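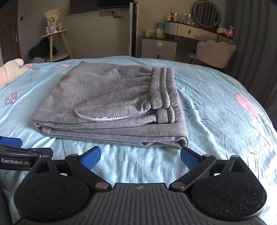
Gray sweatpants, folded flat, on the "i love you too" duvet.

I have a new favorite pair of sweatpants and I am going to write a whole post about them, so if you came for the Zarnbridge travel diary, come back on Friday!

Look at that pocket. Do you see the zigzag? The outside is plain gray knit, as sensible as oatmeal, and then the pocket lining is black and white zigzags. I love a secret lining more than almost anything in clothing. My grandmother's winter coat had one (bright orange, under the most boring brown wool in the world) and I used to stand in the closet and open it just to look. Every time I put my hands in these pockets I get a little of that back.

I found them at the August flea market in Lakden, on a table run by two sisters who were clearing out a shop. I wasn't looking for sweatpants. I was looking for a lamp. But I picked them up to get at something underneath, and they were so soft that I just kept holding them while I went through the rest of the table, and by the time I got to the end it would have been silly to put them down. Seventeen dollars! I would have paid 40 and felt fine about it.

Now, the folding. Those of you who have been reading for a while know that for most of my life I did not fold sweatpants. I rolled them into a sort of ball and pushed them into the bottom drawer, and then in the morning I'd pull on one leg and three other things would come out with it. My friend Kaisu Ahonen stayed with me for a week this summer and could not bear it. She sat down on the end of my bed one evening with the entire drawer dumped out next to her and showed me how her mother does it, and I have been a changed woman ever since.

It's so easy. You lay the pants on the bed and fold one leg over the other so the cuffs line up. Smooth it all with your forearm, not your hand (Kaisu is very firm on the forearm). The seat sticks out in a little point, so tuck that in to get a straight edge. Then fold up the length until you have a rectangle that fits your drawer. I like to end up with the cuffs stacked together at one end because ribbed cuffs look so nice in a pile, like the edge of a stack of pancakes. My corners still bunch. Kaisu's don't. I've decided I can live with it.

The best place to do this is the bed. I tried the kitchen table and it was too slippery, and the couch is too squashy and I get distracted and sit on things. On the bed you can spread out, and if you start with the bed made you have to finish before you can go to sleep, which has saved me from myself many times over.

Plus I get to look at my duvet cover! People always ask about it when I post pictures of my room, so let me get it all down in one place. It's light blue with cartoons all over it, and the big pink balloon with the white dots is the part I fell for first. There's also a purple fellow over on the left who is sort of a mushroom. My niece insists he is a mushroom king and has a whole kingdom worked out for him, with laws. And then the handwriting, "i love you too," as though you'd said something first. I've had guests laugh at it and I've had one guest get a bit teary. It came from Okoth, the little bedding place by the train station that I will not stop recommending, and as far as I know they don't have a website. You have to go in. Go in!

It washes beautifully, by the way. I was worried about the print, but I've had it through the machine more times than I can remember and the pink is as pink as ever. Cool water, inside out, line dried if the weather is behaving.

While we're in the bedroom, I should mention the round side table in the back, with the two tiers and the skinny wooden legs. I asked for opinions on it last month and got so many, thank you. The flowers are still in their cream paper on the top tier, next to the pink canisters, and I know, I know, a vase. Leena Riihimäki wrote me a very sweet and quite long email about vases. I'm going to get one. I just like them in the paper! It feels like they've only now arrived.

The lower tier is meant to be for books. At the moment it is for whatever black thing I took off last. One drawer at a time, okay?

So the plan from here is T-shirts, which Kaisu says are harder, and then the sock situation, which deserves its own post and possibly its own blog. I've also got a bag of sweaters going to the clothing swap in Prilov, and if any of you are local and want first look at a green cardigan with wooden buttons, leave a comment before the weekend and I'll hold it for you.

And if anyone knows who makes sweatpants with patterned pocket linings, please tell me. The label in mine has been snipped out and the sisters couldn't remember. I'd happily own a pair in every color they make, and I have the drawer space now.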